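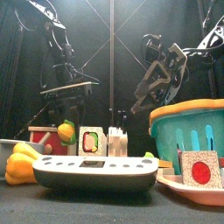 My grandmother in Droltholm had one rule for the kitchen, that a child who wants to help must be given a real job. I was 6 when I got mine, which was to wash the lentils and take out the small stones. Before that I had only toy kitchen things, like the ones on the dark gray tabletop, and I cooked on the floor behind her feet. She tasted everything I made and always asked for more salt.

Now I have my own daughter and I try to keep the same rule, but it is more difficult than I expected. I am slow in the morning and she is slower. Yesterday we made the flat bread from my mother's side, and she wanted to do the rolling alone. It took 90 minutes for 10 breads. Two of them had the shape of Grunow Lake, she said, and we ate these first with butter.

My friend Laiba Bajwa wrote to me after my October post and asked how much water I put in the dough. I do not measure it, I am sorry. I pour a little, I mix with the hand, and I stop when it does not stick to the bowl any more. Then it must rest under a cloth. If your flour is old it will drink more water.

Next time I will write about the lentils, and about the onions, which I still burn.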